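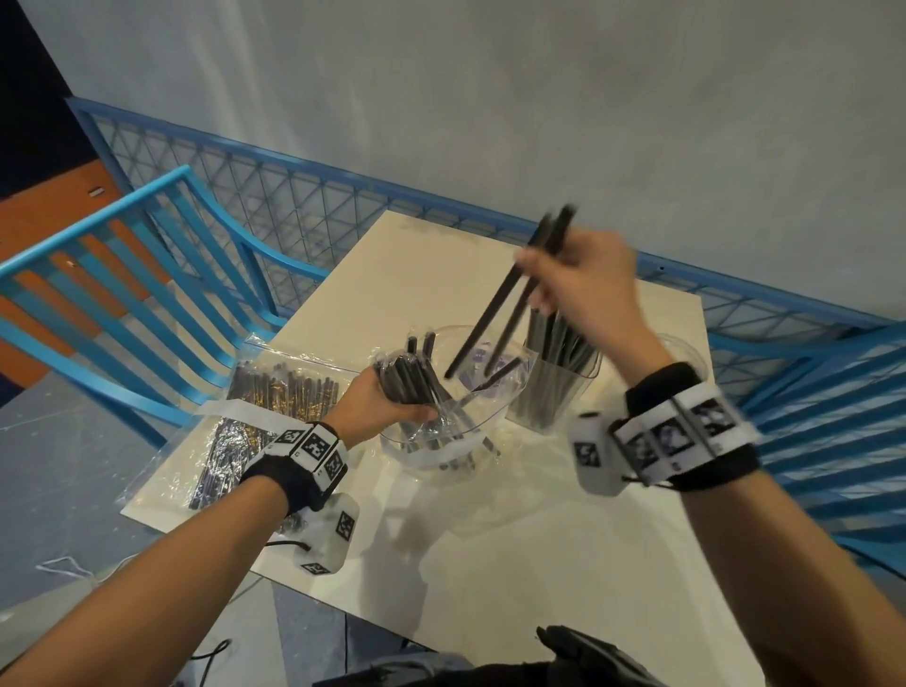
Chopstick sorting at the small table. Nearly everything on it is clear plastic except the chopsticks and the table.

4 min read

Progress report to the Lò Fund, second period
Prepared by Johanna Bühler, Studusari project
Tuesday, March 23, 2021

You asked in your last letter whether a machine can yet do the side work in a small restaurant. The short reply is no. The longer one follows, and it has cost you rather less than the grant allowed for.

We proposed three chores: folding napkins, filling sauce bottles and sorting chopsticks. Napkins are on hold until May. Sauce bottles are on hold until Hannelore Riedl has forgiven us for the floor. That leaves chopsticks, which I described in the application as "the easy one". I would like to withdraw the phrase.

Work so far has been by hand, with both wrists tracked. We have recorded 351 runs against a target of 990. A run covers getting sticks out of the packaging, bringing them together and standing them in a container. People manage this while thinking about lunch. The Drindelano arm, given the same job in simulation, finished 70 runs out of the first 100, and in most of those it had been handed sticks with no wrapping on. We do not count that as sorting — more as being passed things.

Two hands also divide the work in ways we hadn't planned for. One may have a small bundle upright over the bowl while the other is busy with a single stick held almost flat. Our first model assumed both hands would be doing the same thing, and will have to be rewritten. 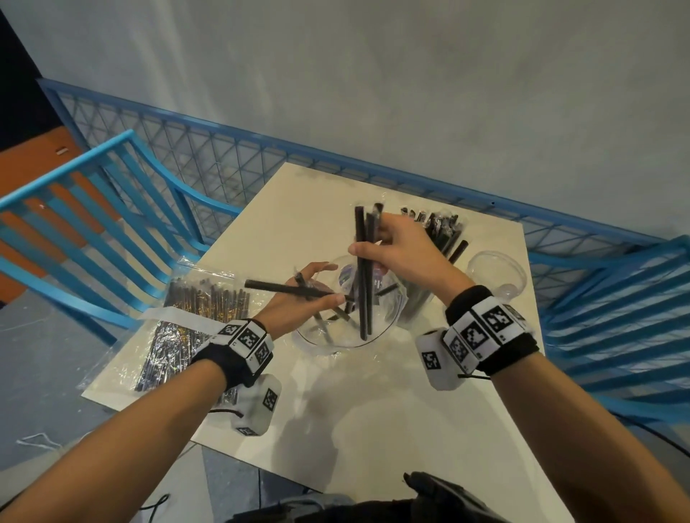
What is holding us up

Plastic, mainly. The depth sensor we bought from Zuketti sees a clear bowl as a rumour, and a clear bag as several rumours at once. Loose film is worse, having no shape worth learning. The supplier suggests painting the containers. Hannelore's view is that no restaurant will paint its containers to please a robot, and I agree with her.

Wrapped sticks are the second trouble. The sleeves shine, the sticks are black, and the software has so far treated a tight cluster as one large stick.
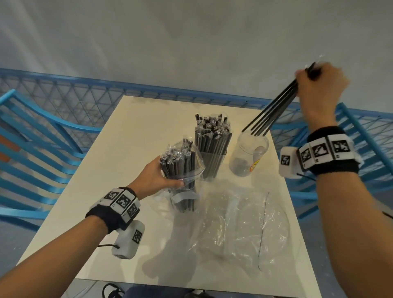

Bag in one hand, a fan of sticks in the other, and a sheet of film across the table.

Next period

We will finish the remaining runs, try a second sensor angle and attempt one wrapped bundle with the real arm. No change to the budget is requested, though the line marked "sundries" is now almost entirely chopsticks.

Contact: Johanna Bühler, Studusari project office | © 2021 Studusari | Back to top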